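5 December 2022

Got home after midnight again and I'm too wound up to sleep, so it goes in the diary. It picked up the chicken! Well, it picked up the chicken twice, dropped it once, and then spent a good while trying to grab a shadow, but I'm putting the two in ink.

I'd gone in to the shop planning to spend an hour on the cables and nothing else. The bundle on the arm has been bugging me for weeks. Every time the wrist rolls past a certain point the loop catches, the arm feels the drag, and Korkik (that's what we call the controller box, after the name on the crate it came in) decides it has hit something and stops dead. Then you have to walk over, clear it, walk back, home everything and start again. I did that so many times last month that I can do it with a sandwich in one hand.

So tonight I cut all the ties off, laid the whole thing out and started over. More slack at the elbow, less at the wrist, and nothing pulled tight over the padding. I'd been cinching it down like luggage on a roof rack. Baldur Oddsson looked at my first try and said "it's a horse, let it move its neck," and went back to his lathe. I redid it with a big lazy loop and it looks worse, kind of sloppy, but I ran the wrist back and forth for ten minutes with my hand on the stop button and not one fault. Not one! I ran it ten more just because I liked watching.

Note for later: the small connector near the base still feels loose when I wiggle it. Order the locking kind. Ask Baldur where he gets his.

After that there was no way I was going home. I loaded the picking program, the one I've named Tavard for no good reason except that it was late when I named it, and set it going on the bin with the easy stuff. Blocks. It's been good at blocks since the fall. You give it something with flat sides and it comes down square, closes, lifts, all very calm. The toys are another matter. They roll, they lean on each other, they have beaks. I want it to be good at toys because that's what the kids will throw in when we take it to the open house at the library, and kids are not going to hand it a nice row of blocks.

The trouble had been the depth. The program would find the object fine from side to side and then stop short, close on nothing, and lift up as if it had done a wonderful job. I'd been blaming the camera. I'd been blaming it out loud, to Ritu Sengar, who was kind enough to let me go on about it for most of an hour before she asked when I'd last measured the offset from the camera to the fingertips. I had measured it. I had measured it before I changed the fingers. The new ones are shorter by 7 millimeters, and I'd never put that in. Seven! I sat on the floor and laughed. Then I changed one number in one file, and the next time it went down it went all the way down.

Ritu stayed to watch after that. We scored the runs on the whiteboard, which I've copied out here so nobody wipes it before I get back: 107 tries, counting all the blocks. I didn't write down every single miss by type and I wish I had. Next time, a proper column for "closed on nothing," another for "got it and dropped it," and one for "picked up two things at once," which happened more than I expected and looks very pleased with itself when it does.

The goal before the open house is 1,000 tries in a row with no one touching the arm. I don't care so much how many of them are good picks. I just want it to keep going without a fault, all the way through, while somebody eats dinner next to it.

Things I learned tonight, in no order. Slow is better on the way down and doesn't matter on the way up. The program likes bright red an awful lot and will go for red first if I let it, so I need to look at how it's ranking things, it may just be that the red block has the cleanest edges. Round stuff wants a lower grip than I thought. And when two things are tangled together the best move seems to be to bump them apart first and look again, so I've started writing a nudge. A tiny sideways push before the grab. It's ugly code right now, mostly copied from the homing routine, and half the time it pushes the wrong way.

Oh, and the clamps. I know I keep saying I'll bolt the bin together and I will, but I've moved the walls so many times that I'm glad I haven't. Orange spring clamps are the best money I ever spent. Baldur offered me a box of the Motier ones with the wide jaws and I said no, and now I sort of want them.
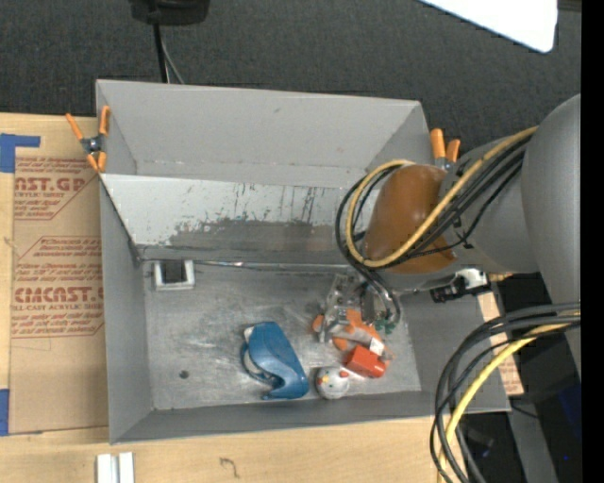

5 min read

The tangled pair is the one I keep thinking about, the orange-and-white toy with the red block jammed up against it. Tavard chose that spot over everything else in the bin, over the blue thing lying there on its side and over the white ball with the beak (the chicken, my hero). I'd have gone for the ball. So would any four-year-old. I saved the scores it gave to each object so I can read through them tomorrow with coffee, and I bet the answer is in how it treats two things touching as one big thing. Big is good, says Tavard. Big and orange, go.

If that's it, then the fix might be as simple as a size limit, anything wider than the fingers can open gets a nudge first. I can try that in one evening. If that's not it, I have a much longer week ahead of me, and I still have to wash the bin walls at some point. I keep wondering if the dark drips on the back panel are confusing things too. They never come up as objects, but I wouldn't mind ruling them out. Bucket, rag, ten minutes. Put it on the list.

I also want to try the softer finger pads Ritu has left over from her Bunnag build. She says they wear out fast but they grip anything, and she has a whole bag. I'd have to measure the offset again, ha. Writing it on my hand.

List for the next session:
Wash the bin.
Size limit, then nudge.
Locking connector for the base.
Pads from Ritu, and MEASURE THEM.
Score sheet with real columns.
Find out what the hum is when the elbow is all the way out. It wasn't there before I moved the cables, or else I never stood on that side.

Ritu took the whiteboard marker home by accident. Past one now, bed.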